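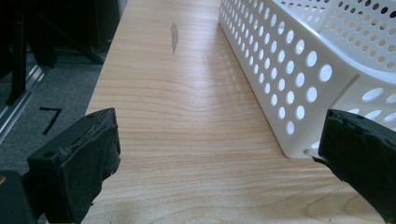

Refinishing a veneered tabletop is mostly a question of how much veneer is left, and I did not know that number when I started on mine. The table came with the flat, pale blond top, no maker's label, no spec sheet. I have used it as a desk, a sewing table and, since January, the place where everything from the hall cupboard gets sorted into baskets. The white perforated one is the best of the lot for this, as you can see what's in it from the side and it doesn't hold dust. The gray smudge next to it is the reason for this post. It is small and elongated, darker than the wood, and has survived everything I normally use on a table. There is also a faint thin scratch a little below it, which I am going to ignore.

First step was to find out whether the mark is on the finish, in the finish or under it. Method:

1. Wipe with a damp microfiber cloth, then a dry one. No change.
2. One drop of dish soap in warm water, 19 strokes with the grain. No change.
3. White pencil eraser, light pressure. No gray came off on the eraser.
4. Fingernail across the mark. No edge that I could feel.

Result 4 suggests it isn't a deposit. Result 3 makes a rubber scuff less likely, though I wouldn't rule it out. What remains is a stain in the finish or a reaction underneath it. Iron plus moisture plus tannin gives gray-black marks, but pale woods such as maple and birch are low in tannin, so I'd expect that to be weak here. I still don't know whether the top is maple or birch. The grain has wavy loops toward one end and runs tight and parallel farther along, and I have seen both woods do that.

I asked Marit Granström, who did furniture repair for 11 years. Her advice was to leave solvents alone until I knew what the finish was. She suggested a cotton swab with denatured alcohol on the underside of the edge, where there is usually some overspray. Shellac softens fast, lacquer slowly, polyurethane not at all. Mine did nothing after 68 seconds, so I am treating it as polyurethane or something close to it.

That leaves abrasion. I have a tub of Nerken polishing paste, the fine grade, and a felt block. The plan is short passes with the grain, wiping and checking under a lamp held low. The top already has some sheen where the daylight hits it, so an overworked patch would show up as a difference in gloss, and I would find that more annoying than the mark.

Toivo Kokkonen says to put the basket on top of it and move on. The footprint is large enough. The basket is light, though, and gets carried to the hall and back while I sort, so the mark would be uncovered half the time.

Still to go in the baskets: light bulbs, shoe polish, two extension cords, and a bag of Bremholm shelf pins in a size that fits none of my shelves. I'll do those before I open the paste.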